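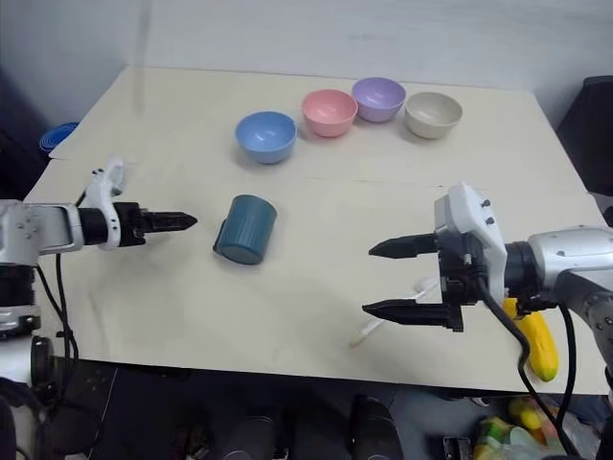 Four bowls and the teal mug on the big table.

Home Bowls Mugs Shipping FAQ Contact

February
By Athumani, Sturnside shop
2 min read

FAQ: the small bowls and the mug

Quick answers. We get the same handful of emails every week so here they are in one place.

What colors do the bowls come in?
Blue, pink, purple, and an off-white that leans beige. The off-white looks grayer in some light. Same bowl though. We call the whole set Dullora, if you're searching the shop for it.

Can I buy just one?
Yes. Any color. Set of four is a bit cheaper per bowl, that's the only difference.

Is the mug part of the set?
No, sold on its own. It's called Pristar. Dark teal, no pattern, straight sides. People keep asking for a pink one to go with the bowl. Not yet.

What are the bowls good for?
Small stuff. Nuts, yogurt, berries, dip. They're wide at the rim and narrower at the base so a spoon gets around easily. Not a soup bowl, please don't order them for soup and then write to us about it.

Do they stack?
They do. Don't force a wet one into another, they stick.

Will a whole banana fit?
Sliced, yes. Whole, no, it'll hang over both sides. We get this one from parents mostly. One medium banana cut up fills a bowl nicely with a little room left for milk.
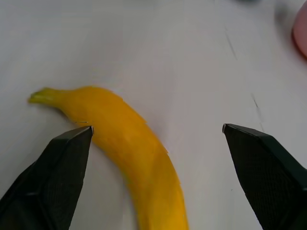 If you're putting fruit out for a group, leave the bananas whole on the table and use the bowls for the cut fruit. Less browning, and kids like to peel their own anyway. Peels can go in a spare bowl, we usualy keep one empty for that.

How do I wash them?
Warm water, soft sponge, dish soap. Dishwasher is fine on the top rack. Skip the steel wool. Tea stains in the mug: baking soda paste, leave it a few minutes, rinse.

Can I return a bowl?
Within 7 days of getting it, unused. Send us a note first so we know it's comming. Chipped in the mail? Photo of the chip, photo of the box, we send a new one.

Do you do bulk orders?
From 100 pieces up, mixed colors OK. At 200 pieces shipping is on us. Purple runs out first so ask early. Bulk orders take longer to pack, figure on another week.

Is the table for sale?
No, sorry. Gets asked a lot. It's just our table, cream colored, seam across it and all.

Can I pick up in person?
Yes, at the Sturnside shop, after 10 a.m. Bring your order number. Parking is in back, the gate sticks so give it a shove.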